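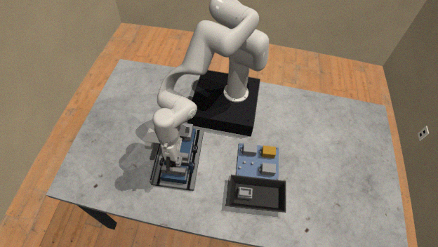
Attachment 1: sim view, arm over the fixture with the gripper at the flat grey part. Light blue board and bin to the right.

Ticket: Insertion stalls on board assembly, sim cell
Project: Tevari
Opened by: Suha Atallah
Assigned to: Omar Smadi
Priority: Medium
Status: Closed, with follow-up

Original report (Suha Atallah)

The insertion task for the flat grey part stalls in the simulator. The arm reaches the fixture, starts down, and the run times out with no error code. It doesn't do this every time. On last night's batch of 525 runs, 101 ended in a timeout at the same step. The rest finished and passed the seating check.

The Utgate people are coming in June to decide if they want a cell like this on their small-parts bench. They have asked one question, which is whether a machine can do the job their assemblers do now. I would like a straight answer to give them, and at the moment I don't have one.

Steps to reproduce: load the standard fixture setup, leave part positions on random, run the batch script with the default time limit of 30 seconds per insertion.

Comment, Omar Smadi, 9:40 a.m.

Reproduced. Please send the log from one failed run and one good one, same build. Also, has anyone changed the contact settings since the last release? The symptom looks like the controller waiting for a force reading that never settles.

Comment, Suha Atallah, 10:15 a.m.

Logs attached. No changes to contact settings on my side. Dima updated the part models last week, including the small blocks.

Comment, Dima Harb, 10:50 a.m.

Confirmed, I replaced the part meshes. The old ones had square edges. The new ones have a small chamfer to match the drawings from Mislow. Collision shapes were rebuilt at the same time with the default tool. I did not touch the fixture or the rails.

Comment, Omar Smadi, 1:20 p.m.

Went through both logs. In the good run the downward force rises once, drops, and the seating check passes. In the failed run it rises and then chatters between two values until the time limit. The part is resting on an edge and the search motion is too small to move it off.

Things tried so far:

Raised the time limit to 60. Same failures, they just take longer. Put it back.
Turned off random part positions. No failures in 30 runs.
Random positions back on, old meshes. A few failures, far fewer than with the new ones.
New meshes, finer collision shapes. Better than this morning, still not clean.

So there are two problems. The rebuilt collision shapes are too coarse and leave a lip where the chamfer should be. Separate from that, the search motion gives up too much when the part comes in slightly turned. The old meshes were hiding most of the second problem.

Comment, Ayman Twal, 2:05 p.m.

I ran an assembly bench for a long time before I moved over here, so take this as a bench opinion. A person putting in a part like that doesn't push straight down. They tip it, set one edge, and let it fall flat. If it sticks they wiggle it without thinking. New hires pick this up on the first morning. Can the arm be told to do that?

Comment, Omar Smadi, 2:30 p.m.

Yes, within limits. We can tilt the wrist a few degrees on approach and rotate back to flat after first contact. I left it out because it adds time to each insertion and the straight approach was passing. I'll put it in a branch.

Comment, Suha Atallah, 4:45 p.m.

Ran the branch with finer collision shapes and the tilt. Full batch, random positions on, default time limit. No timeouts at the insertion step. Cycle time went up a little, details in the attached sheet. I can live with it.

One new thing. In a handful of runs the part slipped in the grip during the tilt and went in crooked, and the seating check caught it. The run is marked as failed, which is correct, but the arm has no idea how to take the part back out and try again. It just stops there.

Comment, Omar Smadi, 5:10 p.m.

Recovery was never in scope for this task. It would have to find the part, decide if it can be gripped where it is, pull it, and either retry or drop it in the bin. Each of those is its own piece of work. Kaushik has a retry routine for the packing task that might be a starting point – I'd want to look at it before promising anything.

Comment, Rami Bitar, 5:25 p.m.

Please keep the answer to Utgate plain. My suggested wording:

"In simulation, the arm can place this part in this fixture reliably when the part is gripped well. It cannot yet fix its own mistakes. We have not tested this build on hardware. For now, plan on a person nearby to clear stops."

If they ask about anything softer than a rigid block, such as wire or foam, the answer is no. And if somebody asks me again when it will load a dishwasher, same answer. A fixture holds still and the drawings tell us its size. A kitchen gives you neither.

Comment, Suha Atallah, 5:40 p.m.

Fine by me. I'll use that wording and add the cycle time.

Resolution

Cause: coarse collision shapes on the updated part meshes, plus a search motion too small for turned parts.
Fix: collision shapes rebuilt at the finer setting, tilt approach merged and on by default.
Not fixed: slipped grip during tilt, and recovery after a crooked insertion. Moved to a new ticket, owner Omar Smadi.
Hardware check: not started, waiting on bench time.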